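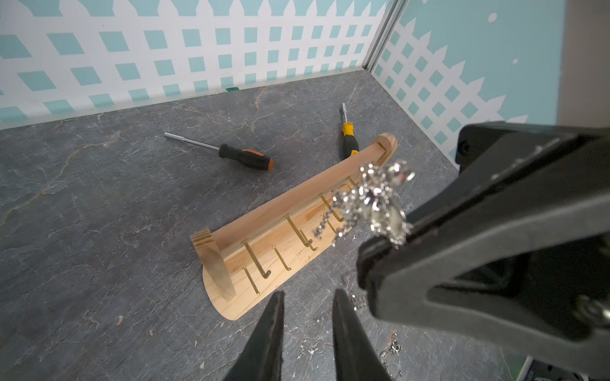
How many demonstrations does it take before a learning system gets any good at a chore?

More than you budgeted for. We had 1,331 on disk by the end of December, nearly 100 of them recorded on one very long Saturday, and Mathias Oberholzer still refers to the whole pile as "a start."

## Warkell, jewelry week

Gallery page for the Warkell set, gathered at our Bredach bench. Samah Badawi wrote the task list. Ehab Belkadi and Taha Bouazza did the driving, in shifts, with opinions.

**Jewelry and hooks.** Silver, sparkly and tangled – everything a depth sensor hates. The rack has brass-colored hooks in two rows, and the thin ones are Taha's sworn enemies.

**Two screwdrivers, behind the rack.** Clutter is on the task list. Samah wants a policy that can ignore a screwdriver, a skill several of us are still working on.

**The picket fence.** Printed panels, teal behind white. Ognjen Georgiev would like it known that he voted for plain gray.

Fumbled grasps stay in the set, labeled as fumbles. Episodes under 2 seconds get thrown out. Ehab disputes 12 of those.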